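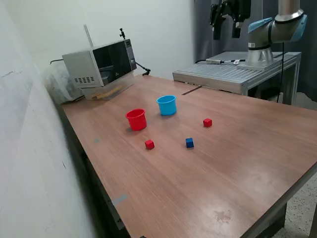

Visit notes: Lurnex open afternoon, June

Lurnex opened its building to visitors for one afternoon in June. Entry was free with a booking, in groups of 15, and our slot began at 2 p.m. The company tests household goods for small importers, mostly tableware, toys and countertop appliances. The parts I wanted to see were the surface room and the store.

The tour started in the store on the ground floor. Every sample gets a number on arrival and keeps it until disposal. Shelving is plain steel, and small parts go into lidded bins. The current intake from Norura, a tableware importer, filled one full bay – mostly plastic cups and bowls, sorted by material and then by color. The guide said that color matters in the records, as pigments can change how a molded part shrinks and marks.

The surface room is upstairs. Walls are white and the tables have wood-grain tops in a reddish brown. The one I spent the most time at had two short, wide plastic cups on it, one red and one light blue, along with three small cubes and a small silver oven. The cups have rolled rims. A rolled rim stiffens the mouth of a thin-walled cup and gives the fingers something to catch, so it is worth checking for evenness before anything else. The usual method is to set the cup upside down on a flat plate and look for light under the edge.

The cubes, two red and one dark blue, are small compared with the cups. Cubes are a handy shape for sorting and cup-filling work, as they stay where they are put.

The tabletop finish is glossy. It shows glare across the middle, and there is a faint darker stain toward one corner. For judging scratches on a bright, saturated color like that red, I would prefer a matte gray surface. Reflections from below make it harder to read the lower wall of a cup. I put this on the feedback card.

Appliance testing is in the next room. The door cycle rig was running during our visit, with the counter at 723. Heating tests are done in a separate bay with its own extraction, and visitors watch through a window. We were shown a temperature plot from an earlier run on a Gundora countertop oven. The plot was too small to read from the back of the group – a larger screen would help.

Practical points for anyone going next year:

The entrance is on the Boonchu side of the building, and the sign is easy to miss from the road. Parking has 50 spaces and was full when we left. Bus 189 stops at the corner. The stairs to the surface room are steep, but there is an elevator behind the reception desk. Bags go in lockers. The handout covers the store and the appliance room only, so take notes upstairs.

The tour ran slightly over. Coffee was served in the lobby afterward, in ceramic mugs.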